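Search this site
Enter keywords
Go

Proofing small fabric bags with wax

This method suits unlined cotton or canvas bags up to the size of a wash bag. It does not suit nylon or any cloth with a factory coating, where the wax sits on the surface and flakes.

Preparation

Wash the bag at 40 degrees without softener and dry it fully. Empty it, turn it inside out and brush the seams. Lint trapped under wax can't be removed later.

Work on a flat board with a smooth face. Scratches do no harm, but old paint or varnish may lift onto the cloth. Dark fabric hides drips while you work and shows them as grey spots the next day, so check it under a strong lamp.

Applying the wax

1. Warm the bar in your hands until the edge softens.
2. Rub it along the seams first, then the base, then the sides. Use short strokes in one direction.
3. Fold back any strap or handle and wax the stitching where it joins the body. Leave the strap itself bare.
4. Heat each side with a hair dryer held 11 cm from the cloth until the white marks disappear. Keep it moving.
5. Wipe off the excess with a cotton rag.

A 400 g bar is enough for around 30 bags at this size. I use the Holtier bar, which is harder than most and needs more heat at step 4. Softer bars spread faster but stay tacky in summer.

Curing

Leave the bag upright for 3 days in a dry room. Stuff it with paper if it won't stand. Don't fold it during this time – creases made in soft wax leave pale lines.

Testing

Put a spoonful of water on the base and wait 4 minutes. If the cloth darkens underneath, repeat steps 2 to 5 on that area only.

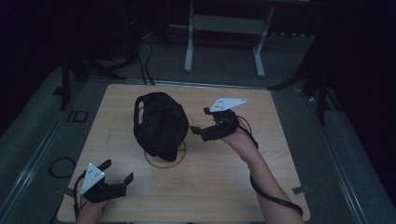

Re-wax once a year, or sooner if the corners start to look dull. Sponge off dirt with cold water and no soap.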